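Search the site
Search

Flood Planning for Small Towns: Your Questions

Last updated 2021-06-05

Who is this service for?

Mostly towns and villages of over 4000 people that have a river, a creek or an old storm drain they worry about every spring. If your town is smaller than that, please write to us anyway! We can often pair you with a neighbor along the same water, as we did with Podilholm and the farms upstream.

Do we need our own engineer?

No, and please don't hire one just for our sake. Stemley has two water engineers on staff, and Alžběta Hudec, who leads the planning side, is happy to work from whatever maps you have, even the ones rolled up in the back of a closet. What we do ask for is one person at town hall who can answer email and who knows which streets get water in them after a long rain.
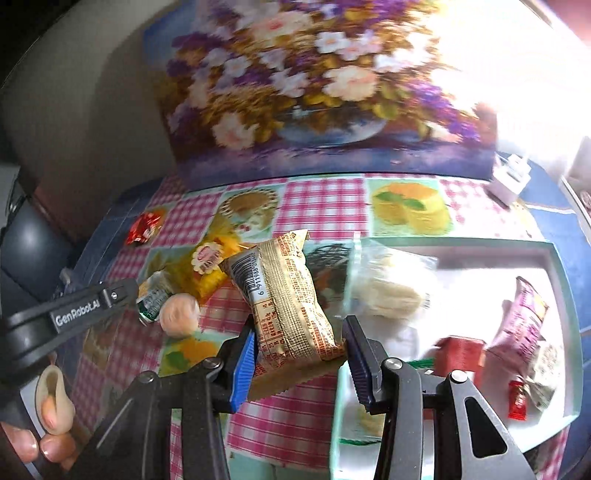 How long does a plan take?

Usually 10 months from the first visit to the final draft, with a pause in the middle so residents can read it and tell us what we've missed (they always find something, quite often a culvert). Towns that start in September tend to have a draft ready for the summer council meetings, and that suits most budget calendars nicely.

Will you help us pay for the work itself?

We can't fund construction, I'm afraid, but we will sit down with you and go through the grants and loans you may qualify for. Kauko Kettunen handles this part and will read your application before you send it, twice if you like.

Can we see a finished plan first?

Of course. The Ferkinen plan is the one we usually send, as it covers both river flooding and heavy rain, and the town has kindly let us share all of it, costs included. Just ask for it through the contact form and tell us a little about where you are.

Share this page: 2 shares

Sign up for our newsletter
Your email address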